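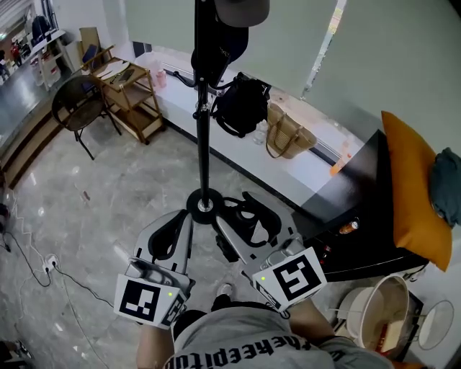
*Coat stand with round base and slim pole, set up in front of the window ledge. Caps on the hooks, bags on the ledge.*

**Skomholm adds weighted coat stand and window-ledge guidance to its small rooms range**

*For release: December*

Skomholm, the supplier of furniture for shared rooms and small offices, has added a free-standing coat stand to its small rooms range. The stand is sold under the name Gravent and is available in black only. It is supplied with a printed planning sheet covering the placement of stands, seating and storage in rooms where one wall is taken up by windows.

The Gravent has a round base, a single upright pole and curved hooks at the top. The base measures 30 cm across. The pole is supplied in two sections, joined by a threaded insert, and the hooks are fixed to a collar that is pushed over the upper end and locked with one screw. A hex key is included. Assembly takes one person 10 minutes and no drilling is needed.

The stand was designed for hard floors. Four felt pads are fitted to the underside of the base before packing, and a spare set is taped inside the carton lid. On carpet the pads should be removed.

**Load and balance**

Skomholm rates the Gravent at 10 kg in total, spread over the hooks. The limit for any one hook is 2 kg. Caps, scarves, light jackets and empty bags fall well inside these limits. A filled backpack often does not, and the planning sheet recommends that heavier bags are kept on a ledge, shelf or bench beside the stand.

"Most of the complaints we had about the previous stand were about tipping, and in most of those cases there was a laptop bag on one side and nothing on the other," said Tegwen Gronow, product manager at Skomholm. "We made the base heavier and put the hook limit on a label on the pole. We also wrote down where the bags ought to go, which the old leaflet left out."

The earlier model, Kwok, will be withdrawn when present stock is sold. Hooks and collars from the Kwok do not fit the Gravent pole. Spare parts for the Kwok will stay on the price list for a further two years.

**Planning sheet**

The planning sheet was prepared with Sukside, a fitting-out firm that works mainly on rooms used by several people during the day. It deals with rooms that have to hold coats, bags, drinks, papers and a few seats without fitted cupboards. Sukside looked at 62 such rooms before the text was agreed.

The main points are as follows:

- Place the stand within arm's reach of the ledge, so that a cap or coat and the bag that goes with it are left in one spot.
- Leave enough space between the hooks and any roller blind for the blind to be raised and lowered freely.
- Keep bottles at one end of the ledge and bags at the other. Caps should be closed.
- Do not stand the base on the edge of a rug or across a floor joint.
- Use a rolling cart for papers and tablets, parked against a different wall from the coats.
- Fold spare chairs when not in use and store them upright, clear of the route to the door.
- Empty bins placed beside a sofa at the end of each day. Cans should not be left on the seat.

Ghassan Mahasneh, who led the work at Sukside, said that window ledges had been used as storage in nearly all the rooms. "People put bags on the ledge whether or not it was planned for. A long ledge can take a backpack and a tote side by side with no difficulty, provided the blinds have room to move. The drinks are the part that needs some thought – a bottle with no lid next to a straw or canvas bag is asking for trouble."

The sheet also covers cleaning. The base and pole should be wiped with a damp cloth and dried straight away. Solvent cleaners and abrasive pads will mark the finish. The locking screw on the collar should be checked every six months, or whenever the stand has been moved to another room.

**Availability**

The Gravent coat stand is available to order from December at a list price of £99 including VAT. Delivery is in a single flat carton. Orders of 10 or more can be sent unboxed on a returnable pallet – this must be requested when ordering and adds two working days.

The planning sheet is packed with every stand and can be requested separately from the Skomholm sales office at no charge. A large-print version is held at the same office.

**Notes for editors**

1. Skomholm supplies seating, stands, carts and small storage to offices, clubs and training rooms.
2. The load figures apply to a fully assembled stand on a level floor.
3. Tegwen Gronow is available for interview. Requests should be made through the sales office, marked "Gravent".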